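Robótica aplicada. Apuntes de la visita al laboratorio de Londum

Material de apoyo para la sesión de prácticas. Léase antes de entregar la memoria.

La visita sustituye a la práctica 4 del programa. El grupo asistió a una demostración de manipulación con dos brazos sobre una mesa de trabajo. La tarea elegida fue colocar flores en jarrones, dentro del proyecto Cerkard. Estos apuntes recogen lo que se explicó junto a la mesa y lo que hay que tener en cuenta para la memoria.

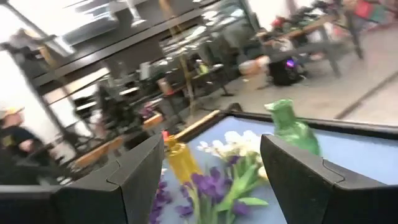 Departamento de Automática y Robótica
Docencia de grado, segundo cuatrimestre

1. Por qué flores

En las prácticas anteriores trabajamos con piezas rígidas de geometría conocida. En ese caso basta con estimar la posición y la orientación de la pieza y calcular el agarre a partir del modelo. Un tallo con hojas no se deja tratar así. Se dobla, gira dentro de la pinza y arrastra a los tallos vecinos. La pinza tiene que cerrar sobre una sección estrecha y las hojas tapan con frecuencia el punto de agarre.

El jarrón añade otra dificultad. La boca es pequeña y el vidrio coloreado produce brillos y transparencias que perjudican a los sensores de profundidad. Archie Ritchie, que dirigió la demostración, insistió en este punto: la posición de la boca se estima mal si se usa una sola vista, y un error pequeño basta para golpear el borde y volcar el recipiente.

2. Fases de la tarea

Para la memoria usaremos esta división:

Aproximación. El brazo se desplaza hasta situar la pinza sobre el tallo, con los dedos abiertos.
Agarre. Cierre con fuerza limitada. Una fuerza excesiva aplasta el tallo y una escasa permite que gire.
Orientación. El tallo se lleva a la vertical antes de acercarse al jarrón.
Inserción. Descenso con velocidad reducida hasta que el extremo pasa el cuello.
Apertura y retirada. Los dedos se abren y el brazo sale sin enganchar las hojas.
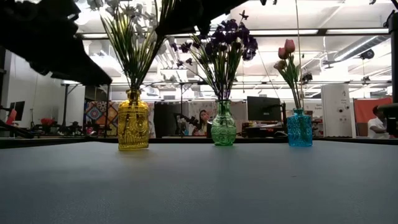 La fase de retirada suele recibir poca atención en los trabajos de los alumnos. Conviene dedicarle un apartado. Una trayectoria de salida mal elegida puede sacar el tallo del jarrón o mover el ramo que ya estaba colocado. El orden de los jarrones también influye, porque un ramo alto reduce el espacio libre para el brazo que viene después.

3. Vistas disponibles

Se comentaron tres puntos de vista: la cámara de muñeca, la cámara fija junto a la mesa y la vista desde arriba. La primera da detalle cerca de los dedos, pero se mueve con el brazo y la imagen puede salir borrosa. La segunda permite comparar alturas. La tercera sirve para situar los objetos sobre el tapete y comprobar el reparto del espacio entre los dos brazos. 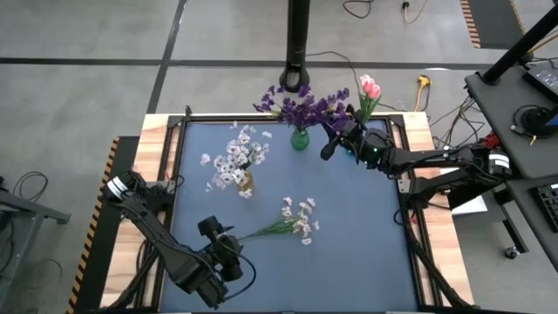

Con dos brazos sobre una misma superficie hay que decidir qué zona corresponde a cada uno y qué ocurre en la zona compartida. La solución más sencilla es no permitir que ambos entren a la vez. Es segura y lenta. La alternativa es comprobar la distancia entre eslabones en cada ciclo de control, como se vio en el tema 2.

4. Entrega

La memoria es individual, con un máximo de 16 páginas, y se entrega en mayo. Debe incluir un diagrama de estados de la tarea completa, con al menos una transición de recuperación por fase. Quien prefiera resolver el ejercicio con el modelo de brazo Kuka de las prácticas puede hacerlo, indicando los cambios en el espacio de trabajo.

Las dudas sobre el diagrama se atienden en tutoría, en el aula Qaisi.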